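Bromivell Intro to Robot Software
Week 6 handout: closing on the thing, and knowing you did

We use cookies to remember your settings. Accept / Manage

Read this before the Tuesday lab. Reading it during the lab is a tradition, but a poor one.

Last week's planner produced a path and stopped caring. This week you write the part that cares. Your grasp node in Tovosura gets a wrist view, a finger width and a target pose, and must return one of three answers: HOLDING, EMPTY or UNSURE. Most of you will be tempted to leave out UNSURE. The grading script runs 1072 simulated episodes and is fond of the cases where you did.

Two rules. Don't trust the commanded width; read the measured one. And wait up to 35 control ticks before you answer, as fingers take their time even in a simulator.

Wrist views from the Wuststead house:

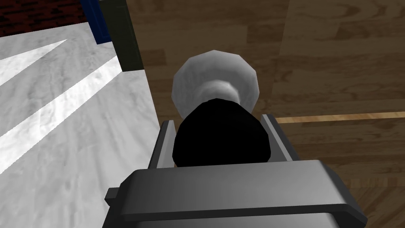
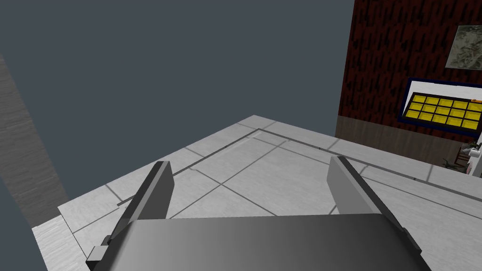
Dark parts next to gray fingers are where a plain brightness threshold goes to die. Start with the depth channel, and mask out the gripper's own body first, or your node will proudly report that the robot is holding itself.

Submit grasp_check.py and your Cozma log by 5 p.m. Logs with no UNSURE lines will be read with interest.

14 comments | 2 shares
Back to top | Contact the course desk | © Bromivell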